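Ilura Tablecloths and Table Linens

Cotton table linens, printed in small runs at Flernalstead

If you've ever pulled a tablecloth out of the closet and found it two inches short on one side, you already know why we got so fussy about sizing. Every Ilura cloth is cut after the fabric has been washed, so what you measure on the day it arrives is what you'll still have next summer. We started doing it this way in 2017 and we'd never go back!

The base cloth is a mid-weight cotton with a plain, tight weave. It hangs well at the corners, takes an iron nicely, and has enough body to stay put when somebody drags a serving bowl across it. Most of the prints are drawn by Piroska Pintér, who likes animals, seed pods and anything with a repeat you can get lost in (ask her about the snails, which took all winter). There are 22 prints in the line right now, and the cat and hen prints are the ones people keep writing to us about.

Sizes
Small square, seats two to four
Large square, seats four comfortably
Rectangle, seats six to eight
Runner
Napkins, sold in sets of 2

Choosing a size
Measure the tabletop, then add the drop you want on each side. Eight inches looks tidy for everyday meals, and ten or twelve feels more dressed up. For a round table, measure straight across the middle and go with a square cloth; the corners fall in soft points and look lovely. In between sizes? Go up.

Care
Machine wash cool with similar colors. No bleach, please, and skip the fabric softener, which leaves a film and makes the cotton less absorbent. Tomato and red wine come out best if you rinse them from the back of the cloth right away with cold water. Iron on the wrong side while the cloth is still a little damp.

Hem
All four sides have a double-turned hem with mitered corners, stitched in matching thread. Levente Major sews our samples and talked us into the wider hem, and he was right. It gives the edge some weight and the cloth lies so much flatter.

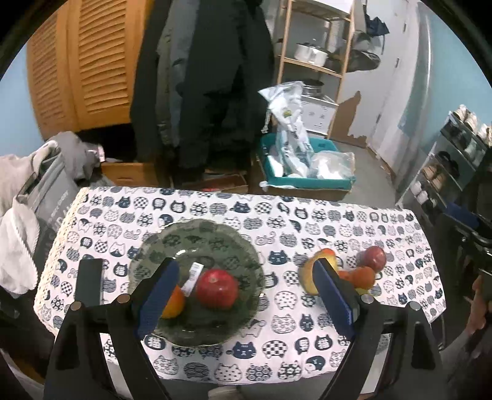 Pruken Home, Table and Kitchen Department

The cat print puts rows of round faces on a white ground, filled in with navy blue, gray and black patterns. It's a cheerful one, and it goes with nearly any dishes you own. We love it with dark green glass and a bit of fruit!

Each print is made in runs of 600 and the next run is planned for October. If the size you want is out of stock, leave your email at the Pálfi counter or on the order form and we'll write when it's back. Fabric swatches are free, up to four per household.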